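The Tutance project started with a simple question: can a robot learn a two-handed job without anyone driving the robot? Rajeshwari Raju and her group at Zatik had people do the job themselves, holding a gripper in each hand with a camera mounted on it. They recorded 268 demonstrations with 13 people, most of whom needed roughly 20 minutes of practice.
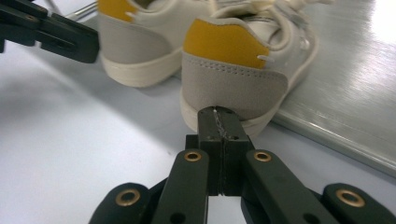
Shoes were a hard choice of object. They bend, and a small error in the grip turns into a large one by the time the toe moves. Policies trained on one hand's view alone did poorly – the hands got in each other's way. Raju's fix was to feed both views into the same model. The group plans to release the recordings in June.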